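I've been trying to learn Swahili since September and I am, I think, finally past the stage where I apologise before every sentence. My teacher is Joyce Minja, who has the patience of a saint and a laugh you can hear from the car park. She starts every class by asking for our news, and you're not allowed to say "nzuri" and sit down again (I tried).

The thing that has got me properly stuck is telling the time. You count from sunrise, so seven in the morning is saa moja, hour one, and there I was telling Kibet I'd meet him for lunch at what he took to be breakfast. He thought this was hilarious. I'd already bought the sandwiches!

Then there are the noun classes. I had a go at learning them all from a table in the back of the book and got nowhere, so now I'm doing them a pair at a time with words I might want: kitabu, vitabu, kiti, viti, kisu, visu. I mutter them on the bus. I've got 300 words on cards in an old biscuit tin and the plan is 2000 by next summer, which my sister says is bonkers, and she may have a point.

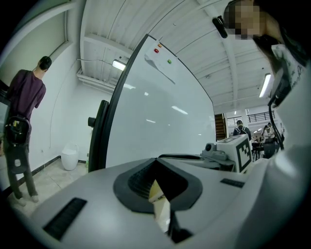 Verbs are much more my sort of thing. You stick the bits on the front, who and when, and off you go: ninasoma, nilisoma, nitasoma. I learn best when it's written up huge, and I've started wanting a great big whiteboard on a black frame like that one, though where it would go in my kitchen is another matter. For now I write them on the backs of envelopes and stick those to the fridge.

Next up is the letter I've promised to write to Kipchumba, all in Swahili, no dictionary. I've got as far as "Habari" and a comma.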